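Dimton Opens Bedroom Reset Sign-Ups for October

Hi, it's Nandini Annamalai from Dimton, the little home-tidying outfit above the Ghauri fabric shop. I get to write our announcements because I'm the one who can't stop talking about laundry, so bear with me!

Sign-ups are open for our October Bedroom Reset. We have 12 places, same as in the spring, and this time all the sessions happen in people's own bedrooms, with one of us there to fold alongside you. Haris Jadoon is taking the morning visits and I'm taking the evenings (I'm useless before ten). Everyone who signs up gets our folding booklet, which Jaqueline Arellano has redrawn from scratch, and we've printed 1000 of them, so there are plenty to hand around to your neighbors.
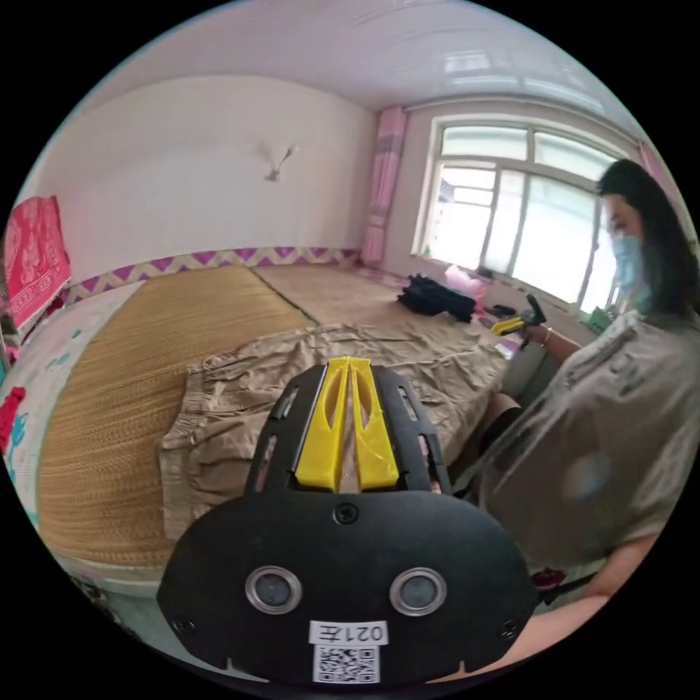
We start every visit at the bed, even when the closet is the thing keeping you up at night. It's the biggest flat surface most of us own, and it's where the clothes land anyway. A firm one is lovely to work on, and a woven straw mat over a raised platform is my favorite of the lot – you can smooth a pair of pants right out on it. Khaki ones, apparently, with an elasticated waistband, all bunched up in the middle of the bed, are just the sort of thing I like to begin with. Waistband flat first, then one leg over the other, then thirds. Do the sheets after the clothes, please, and leave anything hanging on the wall alone until the bed is clear!

Kausar Memon, who came to us in the spring, told me, "I still fold on the bed every night, and my sister has started doing it too." I was so pleased I read that out to the whole office.

A visit runs two hours and you don't need to buy a thing. No boxes, no matching hangers, none of that. If you end up with clothes you'd like to pass on, Haris can take one bag away with him.

To sign up, stop by the Dimton desk upstairs at Ghauri any time before 6 p.m., or leave your name with Wajid Mohmand at the fabric counter. Press questions can come straight to me at the same desk.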